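About us

Skirnov is a small language school on Allier Street, and we love what we do! We opened with 8 learners and one borrowed whiteboard. Last year 235 people came through the door to study Norwegian, French or Gaelic.
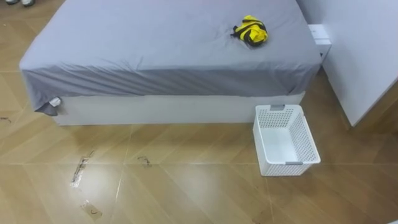

Our lessons stick to the words people really use at home. Beginners start with the bedroom, so by the end of the first evening you can ask for a grey fitted sheet, moan about the creases in it and say goodnight properly (in Gaelic, too, if you're in the MacLeish group). Grammar comes in bit by bit, and there's always tea at half past seven.
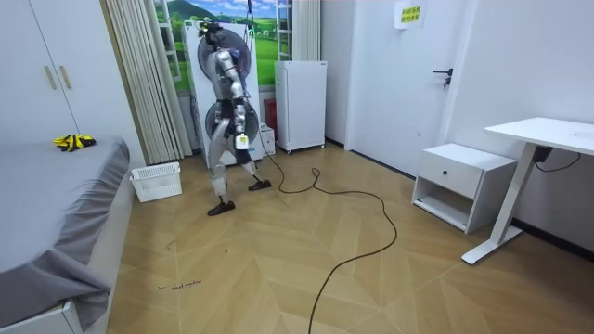 One learner from the Ullness evening class wrote to us in December that she had rung her aunt in Bergen and talked for over 73 minutes without once switching to English. We were thrilled!

New groups start every term, and you're welcome to sit in on a lesson before you sign up.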